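Bench log, entry 514, Lilleck bathroom mockup
August, started writing at 4 in the afternoon

OK, rules day. I've been putting this off all month, and this morning the Ledesma building asked whether we have written practice for wiping sessions or whether we just sort of know it. We just sort of know it. So I sat down with coffee and the old Vurnwood sheet, which was written for pick and place on a flat table, and tried to read it as if I'd never met the sink job.

It does not go well! Half of the sheet talks about "the table edge" and "the parts bin." There is a whole paragraph on what to do when a block falls off the conveyor. For a humanoid leaning into a washbasin with a cloth in its hand, the useful lines are the ones on e-stops and on who is allowed to talk to the operator, and I'm keeping both of those word for word.

What the sheet doesn't cover at all:

— cloths (which one, where it lives before and after, when it gets swapped)
— soil, meaning the dark drops we put in the bowl, and how much of it
— bottles and other things left on the rim
— anything on the floor that has a cable coming out of it

I also went back through my own notes, and I'm as bad as anyone. Three different entries say "basin dirty as usual." What is usual?? Next time I read that I'd like to be able to picture it. The Plureo logger keeps the joint data beautifully and will tell you the wrist angle at any moment you like, but it has no field for what was in the sink.

Going by the session pictures, then:

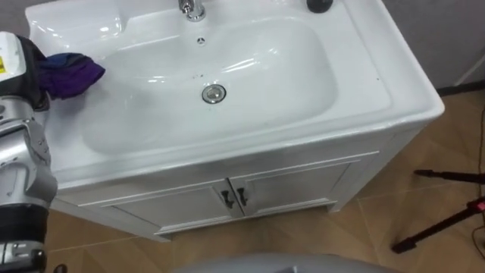
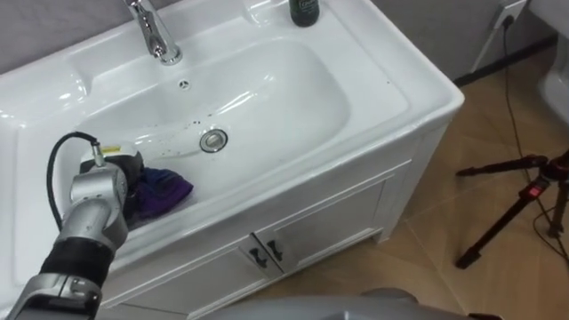
Cloth down in the bowl, left of the drain.
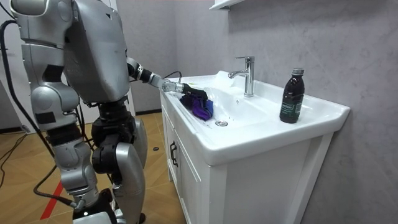

Same job from the side camera, bottle on the rim at the right.
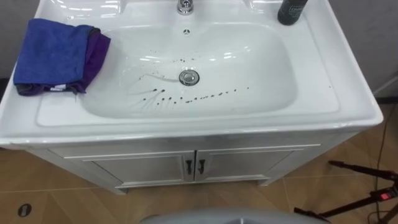 Entered by: wiping bench, Vurnwood workshop
Log: 514 / August / status: draft, comments welcome

So, the draft. I'm writing these the way I'd say them out loud and somebody can make them sound official later.

Soil. A start picture of the bowl gets taken with the arm out of it, every time, and the file name goes in the log next to the take. The last picture up there is the kind of view I mean — you can see the drops, you can see that several have left thin streaks, and you can see the drain stopper, so there's something to measure against. I'd like us to compare end pictures against that and stop using words like "clean" or "pretty clean" in the results column. I wrote "pretty clean" twice last week, so this one's aimed at me.

Cloths. Write down the color of every cloth on the sink before the take begins, and which one the hand is supposed to use. We've got purple and a darker one turning up together and then a blue one with a tag, and if I come back to this in a month I won't remember which was which (I barely remember now). No swapping in the middle of a take. If the cloth needs swapping, the take ends and a new one begins, even if it's annoying.

Rim. Anything standing on the rim is either part of the setup or it goes. The bottle counts as setup if it's in the log with its position, left or right of the faucet. I don't mind having it there, a real bathroom has stuff on the sink! But the wiping score shouldn't depend on whether somebody moved the soap.

Floor. Walk the cables before power on, all of them, the tripod's and the robot's. Start at the plug, finish at the far end, and look at the feet of the robot while you're down there. The tripod legs stay out of the path the robot would take if it had to step back. I've asked for a line about this in the Lilleck checklist too.

Speed. Nothing at 100 percent while a hand is inside the bowl. First contact with the ceramic is at the slow setting and the operator says "contact" out loud. I know it feels silly with two people in a small room. Say it anyway.

People. Minimum 2, one on the controls and one on the stop, and the one on the stop doesn't do anything else. No fixing cloths, no texting, no writing in this log (guilty).

Still open, and I'd love opinions: how do we dose the drops so two sessions match? I was thinking a dropper and a paper template laid over the bowl, but the sides slope and the drops run, so the template might be useless the moment you lift it. Also whether streaks count as soil left over or get their own column. I lean toward their own column.

To do: retype the e-stop lines from the Vurnwood sheet, ask whether Plureo can take a free text field, buy a dropper.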